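Yaowalak Hemmin
Notes on glued-strip wooden tops and moisture, mostly so I stop retyping them in replies. Covers oil finishes only. Film finishes are a separate problem.

Wood moves across the grain and hardly at all along it. A long narrow top will stay the same length all year and change width with the seasons. Anyone measuring for length is measuring the wrong thing.

Relative humidity in our room in Arnlow bottoms out at 26 percent in winter and reaches 70 in August. The top follows, with a lag. Thin tops follow faster. End grain follows fastest, so checks start at the ends. 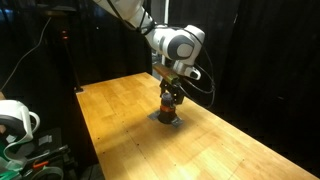 The long table.

Glue lines don't stop movement. Strips with mixed ring orientation partly cancel each other's cupping, but the total width change is about what you'd get from solid boards of the same species. Bokberg's fitting sheet for their tops says this in one sentence on the back page. Most people read the front.

Fastening: slotted holes or figure-eight clips along the rails. Fix it at the center line and let both long edges travel. A top screwed down tight on both sides will split or bend something, usually in the first heating season.

Oil slows moisture exchange. It does not prevent it. If one face is oiled and the other is bare, the two faces gain and lose at different rates and the top cups. Oil the underside. Same number of coats, same day if you can manage it.

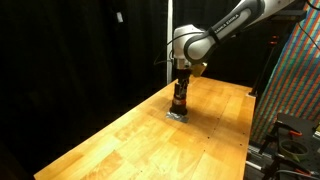

Tabletop again, other view.

Schedule I use for a new top with Florari hardwax: 4 thin coats, wiped back hard after each, overnight in between. Thick coats skin over and stay gummy underneath. If a fingernail leaves a mark the next morning, too much went on.

Sand with the grain and go no finer than the can says. A burnished surface takes less oil and looks patchy later. Siriporn Thongdee disagrees and goes two grits past me. Her tops look better for the first month. I haven't compared them at a year.
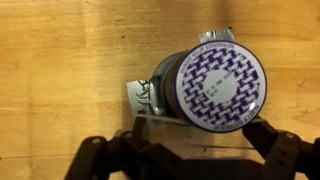 Water test for recoating: a few drops, wait, wipe. If the wood has darkened under the drops, it's due. Test where people rest their forearms, and near the front edge, as those go first. The middle of a top can be fine for years after the edge is bare.

Spot repair: scuff the area lightly, feather outward, oil past the boundary, wipe. This is the one real advantage over varnish.

Scratches that don't catch a nail can be left until the next full recoat.

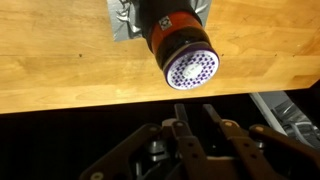
Front edge. Faint scratches, a few small dark specks.

Dark specks in general: if they sit in the pores, it's dirt in old oil and solvent lifts it. Blue-black and spreading means iron plus tannin, commonly from steel wool. Oxalic acid removes that, but rinse well and let it dry fully before oiling.

Rags. Drying oils self-heat as they cure. Lay them flat outdoors in a single layer, or put them under water in a lidded metal can. Never in a pile.

Re Thongsuk oil, which two of you asked about: I've only used it on shelves. It dries slower. No opinion on tabletops yet.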